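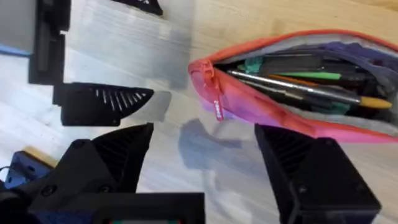 A pencil case is a small container for pens, pencils and the lesser tools that travel with them, such as erasers, sharpeners and the six-inch ruler that fits only on the diagonal. It is also called a pencil pouch, a pen bag or, when rigid, a pencil box. The name has survived the fact that many pencil cases hold no more than one pencil, and that one short.

Etymology and terms

The word "pencil" once meant a fine brush, and early cases for writing tools were as likely to hold brushes or quills as anything with lead in it. In current American use, "box" tends to mean hard and "pouch" tends to mean soft, while "case" covers both and offends neither side. School supply lists use all three, sometimes on the same page, and parents are left to work it out in the aisle.

Construction

The common soft case is a fabric shell, a lining and a zipper. The shell takes the color and the lining takes the damage. Gray and black are popular linings because graphite has already decided what color the inside will be. White linings are sold every year and are gray by October.

Shapes vary. The plain tube opens along the top and gives up its contents one at a time, in whatever order it likes. The flat pouch is easier to search but holds less. The tapered case, wide at one end and narrow at the other, suits the way a bundle of pens wants to lie, with the bulky things at the wide end and a few points crowding the nose. Some models add an inside flap or a pocket for loose items. Loose items are rarely found in it.

The zipper is the part that fails. A case with a zipper along one edge can be opened wide enough to see the bottom, at the cost of a longer track and more teeth to lose. The pull is usually metal or molded plastic, and a fabric tab is often attached near it, printed with a maker's name in letters sized for someone with younger eyes than the buyer.

Rigid cases are made of tin, wood or plastic and close with a hinge, a snap or a sliding lid. They protect points well. They also make a sound when dropped on a classroom floor that can be heard two rooms away, and several generations of teachers have favored fabric on those grounds alone.

Contents

The contents of a pencil case fall into two groups, the things that are used and the things that are carried. The first group is small and generally consists of one pen. The second includes highlighters, backup pens, a colored pencil from a set that no longer exists, a sharpener, and at least one cap with no matching pen.

Long items settle parallel to the length of the case with no help from the owner. Short ones sink. Erasers and sharpeners work their way under the pens or ride on top of them, depending on how the case was last thrown. The item wanted is normally on the bottom, a rule that holds even after the case has been turned over.

In his booklet The Carried Desk, the stationer Melquiades Esquivel sorted the contents of 90 cases left behind in school lost-and-found bins. Pens outnumbered pencils in most of them. He recorded 7 cases that held no writing tool of any kind, and one that held 40 erasers, all unused. Esquivel gave the last case its own chapter and reached no conclusion.

Types

The student case is the largest group and the most brightly colored. Pink, red, purple and teal sell steadily, and two-tone fabrics that fade from one shade to another come back into style whenever they seem to be finally gone.

The artist's roll is a length of canvas with a narrow slot for each pencil. It keeps everything visible and in order for as long as the owner puts each pencil back in its slot, and owners of artist's rolls speak of this period fondly.

The standing case has a stiff base and a top that folds or slides down, turning it into a cup. The Drellholm company sold an early version under the name Orar. It stood very well when empty. A later model from Curatetti had a wider base and could be left upright with pens in it, though not on a school bus.

The novelty case is shaped like something else, often a fish, a shoe or a slice of fruit. It holds four pens.

Care and cleaning

Fabric cases can be emptied, turned inside out and brushed. Pencil dust comes off best dry, as water turns it to paint. Ink is a different matter, and most guides advise blotting, then soap, then acceptance. A sticking zipper can be eased by rubbing the teeth with the point of a graphite pencil, and this is one of the few repairs for which the necessary tool is already in the bag.

Shavings should be emptied often. Sharpeners with a built-in shavings tray are meant to prevent the problem, and they do, up to the moment the tray opens.

Storage and use on a desk

A soft case is usually laid on its side with the zipper open, where it takes up about as much of the desk as the work does. Left-handed writers tend to put it on the left and right-handed writers on the right, which leads to border disputes at shared tables. The Arellano desk, once common in drafting classrooms, had a shallow groove meant for pens and was supposed to do away with the case entirely. Students put the case on top of the groove.

Collecting

There is a modest trade in older cases, mainly tins and wooden boxes with sliding lids. The Arellano family collection has 2,000 of them and is open to visitors in June. Soft cases are seldom collected, in part because few are kept in a condition anyone would want to store. Those that do turn up often still have the pens in them, and the pens no longer write.

See also: Eraser; Pencil sharpener; Pen cap; Zipper

Last updated: June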